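Quansah on Shelf Life: How a Small Repair Firm Decides What to Keep

May 29, 2020 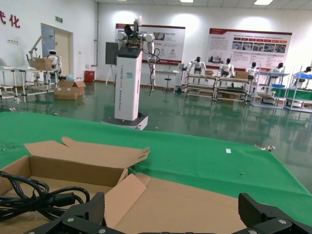

INTERVIEWS / PARTS AND SUPPLY

Ohemaa Amegashie manages spare parts for Quansah, a firm that services commercial sewing machines and garment presses. The stockroom holds 345 line items. When she took over the job it held more than twice that number, and the average order still took longer to fill.

"Most of the stock was there out of habit," she says. "A part was ordered once for a customer, the customer canceled, and the part was given a bin number. After that it was never questioned."

Her first step was to sort every item by date of last issue. Anything that had not moved in 22 months was listed for review. The review itself used two fields: the supplier's lead time and the cost to the customer of one day without the machine.

"A drive belt with a lead time of seven days stays on the shelf if the press stops without it," she says. "A decorative cover with the same lead time does not. The customer can run the press without a cover."

The method is similar to the one published in the manual for Gidano, the inventory package the firm uses, with one change. Gidano ranks parts by annual value. Amegashie removed that ranking for any item priced under $8, on the grounds that cheap parts cause most of the repeat visits.

"A thread guide costs less than the fuel for the trip. If the technician doesn't have it in the van, we have lost money on the call before the work starts."

Van stock is handled separately. Each technician carries a fixed list and reports usage at the end of a shift. Replacements are bagged by van number and left at the Zilside depot for collection the next morning. The lists are revised in May, ahead of the summer peak in press work.

Returns were harder to bring under control. Parts came back without tags, and some had been fitted and removed. The present rule is that an opened package goes to the test bench and does not re-enter stock without a signed slip. Parts with no slip are held for one month and then scrapped.

Asked whether she would consider an outside warehouse, Amegashie says the firm obtained a quote from Vivby last year and declined it. The storage rate was acceptable. The charge per pick was not.

"We pick single items, all day. Their price list was written for pallets."

Her next project is the labels. Three numbering systems are still in use, and the oldest has no check digit.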